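Boletim interno do Laboratório Kandpal
31 de outubro de 2018

Projeto Katon: recolha de demonstrações com materiais flexíveis

O Laboratório Kandpal informa que se encontra em curso a segunda fase do Projeto Katon, dedicada à constituição de um conjunto de demonstrações para aprendizagem de tarefas com dois braços. A fase anterior, concluída em setembro, incidiu sobre objetos rígidos. A presente abrange sacos, estojos e outros artigos de tecido com fecho de correr.

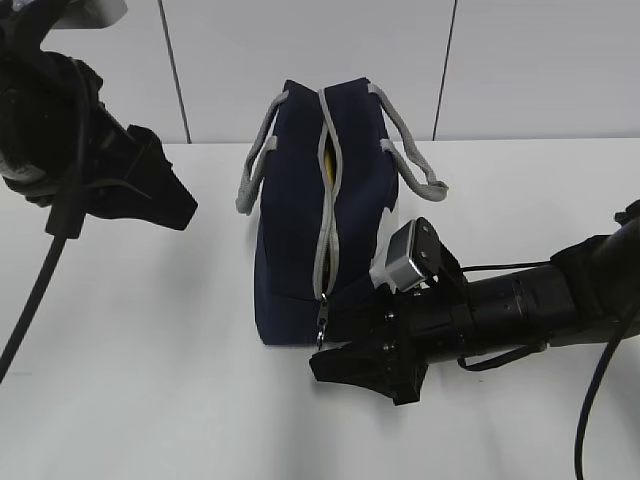 A coordenação científica cabe à Doutora Neelam Agarwal, que definiu o protocolo de teleoperação em articulação com o parceiro Gonthorpe. Cada demonstração é executada por um operador habilitado e gravada na íntegra, incluindo as tentativas sem êxito. O saco térmico azul-marinho foi escolhido pela dificuldade que coloca: o fecho percorre a face na vertical, o puxador metálico é pequeno e fica suspenso junto à base, e o tecido cede à pressão das garras. Estão previstas 52 demonstrações por operador para este artigo.

A variação do conteúdo e da posição inicial dos objetos faz parte do protocolo. Usam-se artigos com formas de alimentos, entre os quais um de cor amarela em forma de banana e outro semelhante a um pão alongado, dentro ou fora do saco conforme a ficha de sessão.
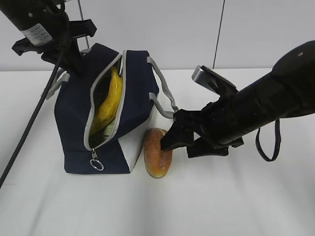
Anotação e controlo de qualidade

A anotação é efetuada na plataforma Flirko, sob a responsabilidade de Idun Eklund. Cada gravação é dividida em 5 segmentos e revista por um segundo anotador. São assinalados os episódios em que a garra perde o contacto com o tecido. As imagens captadas junto ao punho são conservadas mesmo quando apresentam desfocagem, desde que a sequência esteja completa.

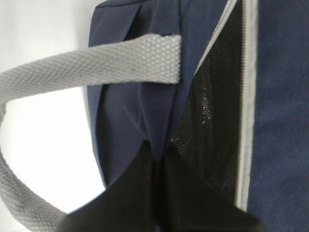
Saco térmico visto do punho do robô, com a alça cinzenta e o forro preto brilhante.

Os operadores interessados em participar nas próximas sessões devem inscrever-se junto do secretariado do projeto. A formação prévia é obrigatória e tem a duração de 6 horas.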